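Ratthorpe crystal radio kit: a few weeks in

6 Nov 2018

I bought the Ratthorpe crystal radio kit back in August for $22, mostly because it was raining and I wanted something to do with my hands. It sat on a shelf for a while (sorry, kit) and I finally got it going last month.

First off, the booklet is great! Big drawings, plain words, and a whole page on how to string up an antenna without annoying the neighbors. Winding the coil took me 2 evenings, and I lost track of the turns more than once.
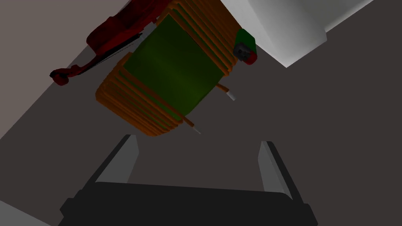

The earphone is the weak spot. It's thin and scratchy and it kept falling out of my ear, so I swapped in an old Hellwig one from my junk drawer and the difference was huge. Suddenly I had a ball game, faint but all there, with no battery at all. I may have yelled a little.

I do wish they'd packed more wire. The booklet says 64 feet is plenty for the antenna, and then the bag is short, so off I went to the hardware store in Dretgate, grumbling the whole way.
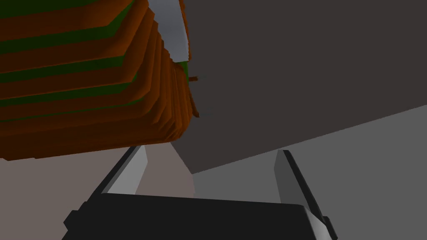

Tuning is fiddly too, and two strong stations near me like to talk over each other after dark. My brother-in-law has the Zerkden kit, which tunes more smoothly but costs a good bit more and has a terrible booklet. I'd still pick this one. Four stars, and please fix that earphone!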